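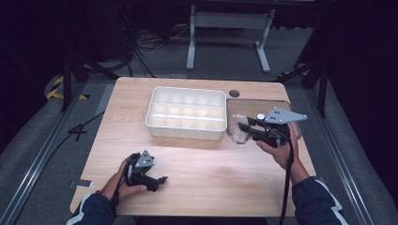 2. Getting Ready and Hanging the Clock

Congratulations on your Clistau 811 pendulum wall clock kit. You have bought a machine that does one thing, loses track of it slightly, and makes a noise the whole time. People have loved clocks like this for centuries. Please read all of Section 2 before you drive a single nail. Archana Shukla, who answers our support line, can tell within a sentence or so which callers have and which haven't.

2.1 Choosing the wall

The clock needs a wall that stays still. This rules out more walls than you would think.

1. Pick an inside wall away from heating vents and outside doors. A draft across the pendulum will stop it, usually at night.

2. Jump once on the floor in front of the wall. If the pictures rattle, pick another wall or be prepared to walk softly for the rest of your life.

3. Find a stud. The finished clock with its weight hung is heavier than it looks in the catalog, and a plain drywall anchor will hold it for exactly as long as it takes you to admire it.

4. Mark the spot for the hook at a height where you can reach the dial comfortably. You will be opening the door once a week to wind it. If you are buying this clock for someone shorter than you, use their reach.

NOTE: Do not hang the clock over a bed or a crib, or over a piano you are fond of.

2.2 Laying out the parts

Clear a table. A kitchen table is fine if you can promise to eat somewhere else until Section 4.

5. Open the hardware bags one at a time. Put each kind of part in its own compartment of a divided tray. An ice cube tray or an egg carton will also do the job, as will a muffin tin. A single cereal bowl will not, and we have the returned parts to prove it.

6. Check the contents against the packing slip. There are 25 brass screws in Bag A, and the movement uses all of them. If you finish with one left over, it belongs somewhere you have already closed up.

7. Leave the hands and the suspension spring in their card sleeve. The spring is the thin strip of steel that the pendulum hangs from. It is easily the smallest expense in the kit and the part we replace most often. If it gets a kink in it, do not try to smooth it with your thumbnail. Call us for another.

CAUTION: Keep the small screws away from toddlers, cats and vacuum cleaners.

2.3 Fitting the hook and the case

8. Drill a pilot hole at your mark, angled slightly downward into the stud.

9. Turn the hook in by hand until it bites, then finish with pliers. Wrap the jaws in a scrap of cloth or you will be looking at the scratches every time you wonder how late you are.

10. Hang the empty case. Open the door and check that it swings free of the wall trim.

11. Level the case with a small spirit level set on the inside shelf. The roof of the case is decorative and should not be trusted with anything.

12. Press the two wall pins at the bottom of the case lightly into the wall. They keep the clock from creeping sideways when you wind it. Leave them loose enough to pull out with your fingers, as you will be adjusting the case again in step 19 no matter how proud you are of it now.

2.4 Installing the movement

13. Wear cotton gloves or wash your hands well. Fingerprints on brass look like nothing for a month and then turn brown and permanent.

14. Slide the movement onto its rails with the dial facing you. It stops with a soft click. A loud click means the strike hammer has come forward; slide it back out, fold the hammer down and try again.

15. Tighten the thumbscrews beneath the seat board. Finger tight is plenty. Deividas Ramanauskas, who designed the seat board, would like it known that it is not a car wheel.

16. Unroll the weight cord. It measures 100 inches and arrives in a neat coil, which you should enjoy while you can. Feed the free end over the pulley from left to right and hook it to the pin.

17. Hang the weight. Lower it gently until the cord takes the strain. Dropping it will not hurt the weight.

CAUTION: Never take the weight off while the cord is only partly wound down unless a helper is holding the cord tight. A slack cord jumps off the drum and ties itself into a knot that has not yet been given a name.

2.5 Setting the beat

A clock that is "in beat" goes tick, tock, tick, tock with an even gap between. A clock that is out of beat goes tick-tock, pause, tick-tock, pause, like someone with a stone in one shoe. It will run this way for an hour or so and then quit.

18. Take the suspension spring from its sleeve, hang it from the bracket, and hang the pendulum from it. Hold the pendulum by the rod, never the bob.

19. Draw the pendulum a little to one side, let go, and listen. Turn off the dishwasher first. If the beat is uneven, slide the bottom of the case slightly left or right until it evens out, then press the pins back in. Yes, the case may now be a hair off level. The clock doesn't mind, and most visitors won't look.

20. Set the time by moving the minute hand forward only. Stop at each hour and let it finish striking. If you are setting the clock at five to one in the afternoon and it currently reads two, make some coffee.

2.6 Regulating

The first week is for watching. Note the error at the same time each day and change nothing until the week is up. Agnese Siliņa, our bench tester, keeps her notes on the back of the packing slip, and we have left a blank grid there for you.

- Running slow: turn the nut under the bob to raise it.
- Running fast: turn the nut to lower it.
- Running perfectly on the first day: check that you are not looking at the microwave.

Make small turns. One full turn of the nut shifts the clock by almost 2 minutes a week. Wait a full day between adjustments.

NOTE: If the clock stops within the first day, go back to step 19. If it stops again, check that the minute hand is not rubbing on the hour hand, and then check whether someone has opened a window.

Section 3 covers the strike, and how to silence it for guests.

Clistau 811 Owner's Guide, revised April | Clorau Clock Kits, Clallport | Parts and support: ask for Archana | All rights reserved | Back to top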